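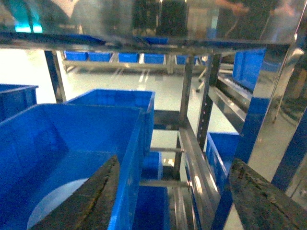 According to Paweena, there is such a thing as too many bins, and I reached it in July. A bin, she says, is a drawer you can lose. She has held this view for as long as I've known her and brings it up whenever I own a new one, so lately we talk a lot.

My defense is that they're all blue. I bought the first few Kalen bins because the store had them by the door, and after that I was committed, the way you're committed to a bathroom tile. Blue bins on a steel rack look like a system. Whether there is a system is between me and the rack.

There was one, briefly. Cables went in the big bin, tape and glue in the one behind it, and the small ones got screws, hooks and whatever came in the packet with the Hemmin shelf that I never used. Then I needed the tape in a hurry, and it went back in with the cables, and so did a flashlight, two keys and half a bag of birdseed.

Labels were the obvious fix. I bought a pack of 100 and have used 13, four of them on things that aren't bins. One says MISC. I'd like to say it's only the one — it's three.

Paweena suggested emptying everything onto the floor and starting over. I said I'd think about it, and went to look up the price of lids. They come in gray. I'm told blue is back in stock next month.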